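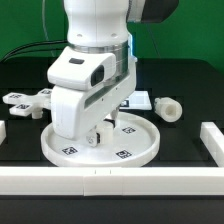
I'm Pentti Suominen, and I started Lorkelero because I wanted an answer to a question my mother-in-law asked me over a sink full of dishes: can a robot do this yet? I gave her a long, mumbly reply (I'd been building packaging lines for years and should have done better), and I've been working on a shorter one ever since. The work is mostly small stuff. A lot of it happens on one black tabletop with a green backdrop behind it, where an arm reaches down toward parts sitting in a round white tray, and the whole question of household chores shrinks to whether two fingers can get a decent hold on a little white part and let it go in the right spot. If you came looking for a butler, sorry! We're at the "pick up the peg" end of things, and I happen to love it there.

Who we are

There are 8 of us, in two rooms upstairs from a bicycle shop in Esberg. We test robot arms and grippers on everyday jobs and then write down what we found in words a regular person can use. Our customers are small manufacturers, a few care homes, one very patient bakery, and people who make kitchen and laundry gear and want to know if a machine could ever work with it. They send us a chore, we break it down into pieces, and we try the pieces over and over until we've got something worth reporting.

I say "break it down" because that's most of what we do all day. Take unloading a dishwasher. You'd call that one job. On our sheet it's 28 separate steps, and that's before anybody has nested a spoon inside another spoon. Pulling out the rack is a step. Finding the edge of a plate that's leaning on another plate is a step, and it's a mean one. Every step gets its own score, and the score for the whole chore is whatever the worst step gets. People grumble about that rule, customers especially. I'm keeping it. A machine that's great at plates and drops every third glass is a machine you'll unplug by dinnertime.

So, can they do chores yet?

Some, kind of, if you set things up for them. I know that's not a thrilling sentence for an About page, but you'd get it out of me on the phone anyway.

On the shop floor the news is pretty good. Parts that are all the same shape, that show up in the same place, that don't squish or tangle: yes, and plenty of shops could be doing more of it than they are. Loading a fixture, moving finished pieces to a rack, standing cylinders upright so the next station can grab them. We did a stretch of work like that for Bunnag, who make fittings, and the repeat runs got boring enough that I started bringing a book. (I mean that as high praise.)

At home it's a different story. Nothing in my kitchen is ever in the same place twice, and that includes the kitchen table. Towels are awful. Socks are worse. Anything clear is a headache, anything floppy is a headache, and a wet floppy clear thing like a produce bag is where we all go get coffee. We ran 603 tries at picking up laundry last year across five kinds of cloth, and the short version is that a folded towel is doable and a dropped one mostly isn't. The long version is in the report and you're welcome to it.
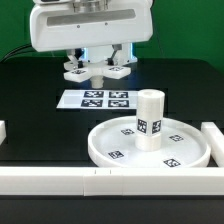 The other thing I'd want a new customer to know is how much help the machines get from us. We stick printed markers on pretty much everything, the black-and-white square kind, so a camera has an easy time telling what's where and which way it's turned. Then later we take the help away a bit at a time and see how far things fall off. When you watch a video of a robot doing housework, ask what kind of help it had. We list ours on the first page of each report, before any scores. If we moved something back by hand between tries, that goes on there too.

How we got here

I left my old job in August with a used arm, a borrowed workbench and a spreadsheet. For a while I worked out of the back of Prurnovlow, a repair shop run by an old friend, and paid my rent by fixing his label printer. The first chore I ever tested was wiping a counter. It took me 5 weeks to write a score sheet I wasn't embarrassed by, and I still think it's a bit soft on crumbs. We moved upstairs in Esberg once the third person joined and there was no place left to put a chair.

We don't build robots to sell and we don't take a cut from the folks who do. If you're choosing between two machines, we'll test both on your job and send you the same sheet for each. Sometimes the answer is to buy a better cart and leave the robot for later, and we'll tell you that and charge you for the testing all the same.

Come see us

We like visitors, really! Afternoons after 2 are best, mornings tend to be setup and swearing. Bring an object from home if you want, the stranger the better, and we'll try it on the bench while you're here. The garlic press is still undefeated. Ring the lower bell, the upper one rings in the bike shop, and give us a minute to get down the stairs.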